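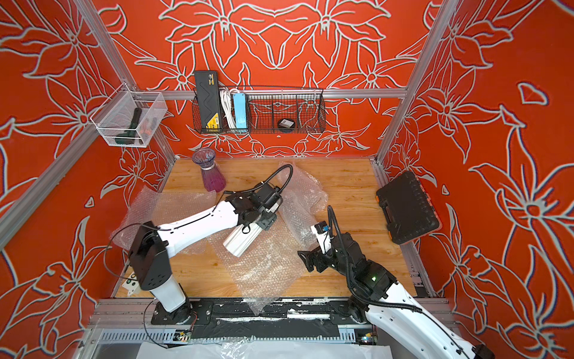

*The wrapping cell, with the bubble wrap laid out across the board.*

## Before you start a wrapping run

I've been meaning to write this up since November, when Lleucu Gwynne and I settled the house rules for the two-arm cell at Udside, and I do apologise for how long it's taken (my fault, not hers!). Have a cup of tea and read it through once before you touch the pendant.

1. Walk the cell. Baskets stay on their hooks and rails, and anything you've carried in goes back against a wall.
2. Set both arms to the slow profile, speed 2.
3. Run the path 3 times with the grippers open. 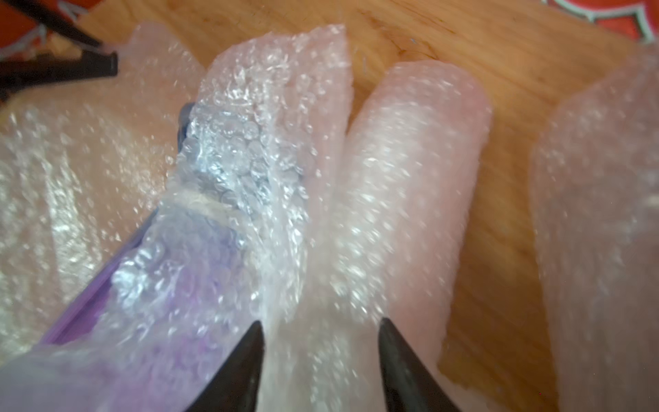
Grip force is where I'd ask you to be patient, even if you've done this at Gulteck or somewhere grander. Start at 5 newtons and creep up, checking the wrist view each time. With the wrap bunched up between the fingertips and purple showing through beside it, it's awfully easy to squeeze harder than you meant to. Note your final setting on the sheet, then sign it.

Iolo Craddock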